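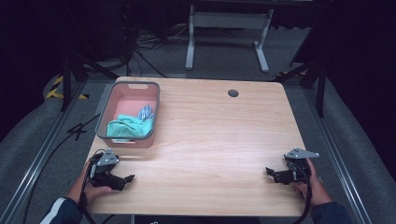
Page 70

Birkon Drying Cabinet, Model Trurkik
Floor-standing, vented, for towels, table linen and small hand-washed items

Product sheet, revised March 22, 2024

The Trurkik dries washed textiles in moving warm air. The load hangs or lies still while the air moves, so there is no drum and no tumbling. It is meant for guest houses, salons and shared laundry rooms that handle small mixed loads and cannot put everything through a tumble dryer.

Air enters at the base, passes over the heater and rises through the rails. Moist air leaves through a duct collar on the top panel. The collar can be turned to face the rear or either side before the duct is fitted. The cabinet must not be vented into a wall cavity, an attic or a chimney.

Technical data

Airflow, duct connected: 300 cubic meters per hour
Air temperature, normal program: 50 °C
Air temperature, high program: 70 °C
Rated fan life: 4000 hours
Interior: hanging rails, one flat mesh shelf
Door: right-hand hinge, can be changed to left-hand on site
Control: mechanical timer or Grulleo moisture control

Loading

Spin the load before drying. The cabinet has a drain tray for drips, but the tray is small and is not sized for unspun laundry. Shake each piece out and hang it in a single layer. Folded edges dry last and will hold the moisture control on longer than the rest of the load needs.

Waffle and honeycomb weaves hold more water than flat weaves of the same size. Dry them on the normal program and leave a gap between pieces. They shrink along the length when heated quickly, and the high program should be kept for flat cotton and linen. Knitted items go on the mesh shelf, laid flat.

Items that have been cleaned with solvent, oil or wax must not be placed in the cabinet, washed or unwashed.
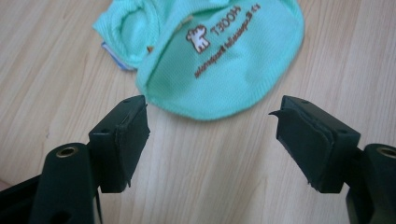
Mitiku Gebreyes asked whether the moisture control can be trusted with a very small load, after finding two hand towels still damp at the hems when the cabinet switched off. It can be set to do better. The Grulleo sensor reads the humidity of the outgoing air, and a small load changes that reading very little. For a few pieces, use the timer position, or turn the dryness dial up one mark and hang the pieces on the rail nearest the collar.

The sensor is factory set and has no user adjustment other than the dial. If full loads also come out damp, check the duct for lint and for a crushed bend before calling for service. A long duct with several bends lowers the airflow below the listed figure, which was measured with the short straight duct supplied.

Cleaning

Remove the lint screen at the base after each day of use and brush it off. Wash it in warm water when brushing no longer clears the mesh, and let it dry before refitting. The cabinet will not start with the screen removed.

Wipe the door seal with a damp cloth. Do not use bleach on the seal or the rails. The drain tray slides out from the front once the lower panel is unclipped.
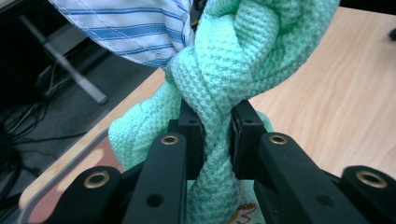
Parts and accessories

Haddad lint screen, fine mesh
Haddad lint screen, standard mesh (supplied)
Door seal, full length
Drain tray with clip
Extra hanging rail
Second mesh shelf
Wall bracket, required where the floor is not level

The Haddad screens fit all Trurkik cabinets made since July of the first production year. Earlier cabinets use a screen with a raised handle, still stocked. State the serial number when ordering; it is stamped on the plate inside the door, below the upper hinge.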